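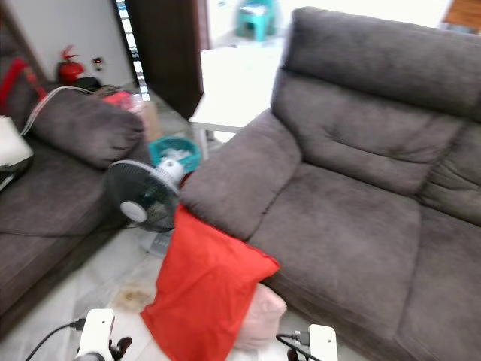

Microfibre is the upholstery of optimists. It went onto our lounge suite in a colour the shop called "mushroom" and the rest of the household calls grey, or brown, depending on who was asked and whether the blinds were up. It has held up well enough, provided you accept that everything which has ever touched it has left a small memoir.

What follows is how we look after the lounge room, written down at the request of Poonam Grewal, who bought a similar couch and has already done something to it with a wet sponge.

## Start dry

Every rescue job I've seen on microfibre began with somebody reaching for water. Leave it. Vacuum first, with the soft brush head, going over the seats in one direction and then back the other way. Do the arms next, then the crease where the arm meets the seat. Take your time in that crease. It is where the crumbs retire to.

Back cushions that are sewn in can't be pulled off and beaten on the verandah, much as you'd like to. Punch them from the sides, a few solid ones each, then run your palm upwards from the seam. Creases that have been there since April won't vanish, but they'll look more like style.

## Check the tag before you get clever

Look under the seat or along the base for the cleaning code.

- **W** — water-based cleaner is fine.
- **S** — solvent only. Water will leave rings.
- **WS** — either one.
- **X** — vacuum and nothing else. My sympathies.

On an S couch I use plain rubbing alcohol in a spray bottle with a white sponge. White, please. Naveen Grewal used a green one and spent a weekend learning about dye transfer. Mist the mark, rub lightly, let it dry with a window open and well away from any flame, then go over the patch with a dry nail brush to get the nap standing up again. It will feel like cardboard until you do. Test it all somewhere at the back first.

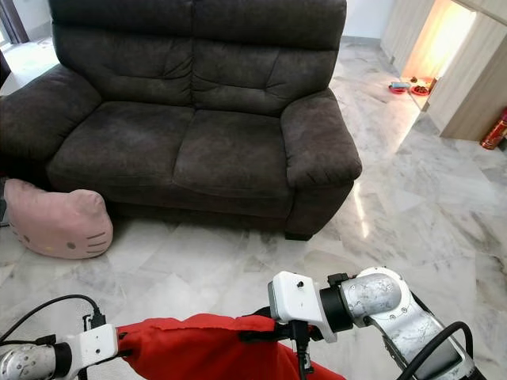
Hard floors are the other half of the problem, for what the couch sheds, the floor displays. Marble in particular keeps nothing to itself. A dry microfibre mop every second day does most of the work, followed once a week by warm water and a pH-neutral cleaner. Husix make one that smells of nothing much, which I count in its favour. Keep vinegar and lemon for the salad. They etch marble, and the dull spot will be right where the afternoon sun lands.

Put felt pads under the couch legs and look at them twice a year. They collect grit, and a gritty pad is sandpaper with good intentions.

## Pets, and the dining arrangements of pets

Bowls go on a wipeable mat, and the mat gets lifted, which people forget. Dry biscuit left under the rim of a mat goes soft, then goes somewhere worse. If you feed wet food, wash the bowl after every meal with hot water and detergent. Ladi Shehu rinses hers "when it looks like it needs it" and we eat at our place now.

For hair on the couch, a damp rubber glove beats any roller I've paid for, tag permitting. Short strokes towards you. Stop when you have enough to knit.

## Cushions on the floor

They'll end up there. I've stopped fighting it and just sort them when I pick them up.

1. Satin-look covers come off, get turned inside out and go through on cold, gentle, in a mesh bag. No dryer. Iron on low from the wrong side, if you iron.
2. Novelty cushions shaped like somebody's head rarely have a zip. Spot clean the face with a barely damp cloth and go easy over the printing. A long soak gives you a lumpy character with a haunted look.
3. Anything else pale gets shaken outside and checked for sticky patches before it goes back anywhere near the couch.

Wash reds on their own the first few times. Abhishek Garg will show you his pink work shirts if you need convincing. 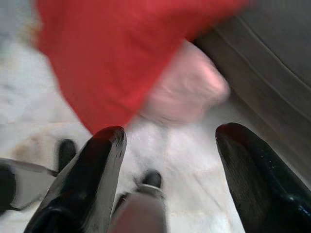 Cloths deserve a word too. Keep one lot for floors and another for everything else, in different colours, and tell the whole house which is which. Skip the fabric softener, as it coats the fibres and you'll be pushing dust around in circles. Thirty degrees, a small amount of detergent, dry on the line. When a cloth stops grabbing at your fingertips it's finished, and can go out to the shed with the others.

Poonam, the rings should come out if you do the whole seat panel from seam to seam and dry it evenly with a fan. If they don't, buy a throw.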